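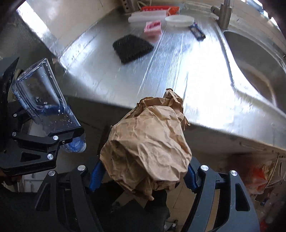 Brown paper bag, top gathered, with a clear plastic container at left.

Trerthorpe Kraft Lunch Bag, medium, pack of 306

The Trerthorpe bag is an uncoated brown kraft bag sold for dry goods and short-term produce storage. I have used one pack since May, mostly for onions, bread rolls and mushrooms, next to the lidded tubs I normally buy from Skekent.

Folding. The paper takes a crease and keeps it. A gathered top stays bunched without a clip, though it springs open a little overnight. Twisting the neck closes it tighter but leaves ragged pleats, and a bag twisted more than 8 times starts to split at the fold lines.

Moisture. Droplets collect on the walls of a clear tub when damp greens go in. Kraft paper lets that moisture out. Mushrooms stayed firm longer in paper; cut herbs went limp and did better in plastic. Do not set the bag on a wet shelf. The bottom seam softens first.

Strength. Fine for rolls or a few onions. Canned goods need a heavier bag.

Reuse. Four or five uses with dry contents. Creased bags do not stack flat again, so allow drawer space.

The case of 1,000 costs less per bag, but the carton is bulky and has no handholds.

Rating: 8 out of 10. Points off for the bottom seam.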